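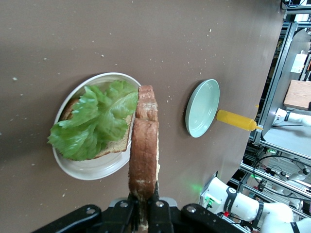 Hi Cor, January went mostly into the gripper on the sandwich cell, so that's where I'll start. You asked in your last note why a gripper that worked fine in the fall needed so much of my time, and the short version is that the fingers had drifted. The left one was closing a hair before the right, so every soft item got a little shove sideways before it got a squeeze. With a stiff block you'd never notice. With bread you notice right away! I stripped the fingers off, cleaned out the slides (crumbs, so many crumbs), put it back together and ran the zero routine again. The wrist camera view is the one I've been checking against: whole-wheat slice up on its edge between the two fingers, the plate with the bread and lettuce on the left, and the far end of the slice almost touching the rim of that plate. I want more clearance than that, so the approach is getting raised before we do anything else.

Numbers, because I know you need them for the Tresine paperwork. Since the rebuild I've logged 198 test grasps on bread. Of those, 19 were bad, meaning torn, dropped or squashed enough that I wouldn't eat it. Most of the bad ones came on the first afternoon, when I still had the closing force set where Velar's old config file had it. I turned it down in small steps and wrote each one in the cell log, so if somebody changes it back we'll at least know what it was.

The other big item was cables. The one feeding the wrist camera had been rubbing on a bracket and the picture kept dropping out when the arm reached across the table. I rerouted it with a longer loop and swapped the connector, and I haven't had a dropout in the last 13 sessions. I'm keeping the old cable in the drawer for now, don't ask me why.

Cleaning is still my least favorite part. We wipe the table between sessions but the crumbs get everywhere by the end of a run, and I've started brushing out the fingers at lunch as well as at night. It takes a few minutes. Ongart sent a quote for a bellows cover that would keep the slides clean, and I'd like to try one before we buy the set.

Money: I've spent $118 of the small parts line, all of it on the connector, the cable and a new set of finger screws. The bellows cover isn't in there yet. Could you let me know if that can come out of the same line or if it has to go through Zomard purchasing? I'd rather ask now than redo the form later.

For February I've got the higher approach path, a proper check of the camera mount (I tightened it by feel, which I'm not proud of), and then back to the squeeze bottle, which I haven't touched at all this month. I'll send the cell log along with the receipts tomorrow.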